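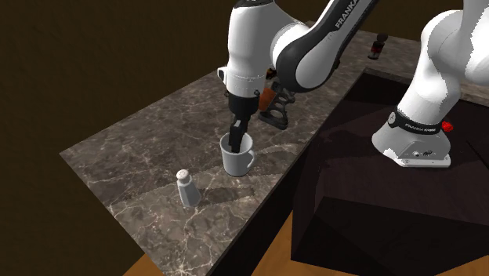
Right, thread time! I've spent all week reading up on whether a robot arm can clear a kitchen counter yet, and I'm far more cheerful about it than I was in February. 1/9

Clearing a counter sounds like the dullest job in the house. A mug, a salt shaker, some fruit, a bottle or two. You do it half asleep while the kettle boils. For an arm with two fingers, every one of those is a different problem. 2/9

Take the mug. You can grab it by the handle, pinch the rim, or put your fingers down inside and press against the wall. I tried that last one with my own mug and a pair of kitchen tongs, and it feels odd but it's surprisingly steady! (Empty mug only, please. I learnt that on the second go.) 3/9

The Collow group practise in simulation first, so a dropped mug costs them nothing but a restart. Their Sikton counter task gives the arm 200 tries at a mixed lot of objects. I love this as an idea – all the clumsiness gets used up somewhere with no crockery to sweep. 4/9

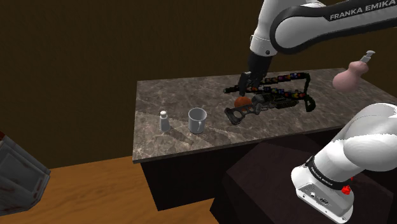

And the objects aren't all sensible ones, either. A salt shaker and a mug are fair enough, but a crossbow next to the fruit? Great test, though. It's long, it's full of gaps, and the place you can get your fingers round may be nowhere near the balance point. Anyone who has tried to put away a folding clothes airer knows the feeling. 5/9

The fruit is the one I'd watch. Small, round, and half tucked under something bigger. Do you lift the big thing first, or go in for the small one and risk it rolling off? My nephew is 5 and gets this right every time, then eats the fruit. 6/9

So, can machines do the chores yet? Picking up one known thing from a clear surface: I'd say yes, pretty much. A whole messy counter, in a real house, with wet hands' worth of washing-up liquid on everything: not yet. Knowing where each thing goes afterwards is a whole other job. 7/9

Somebody asked about shop work. Brondetti's write-up on shelf filling is worth your time, and so is the Kuster one on packing bags – read the bits about spray bottles, because triggers and nozzles stick out at awful angles. 8/9

I'd have one in my kitchen tomorrow if it did nothing but mugs. What would you give it first? I'm guessing most of you will say the cutlery drawer. 9/9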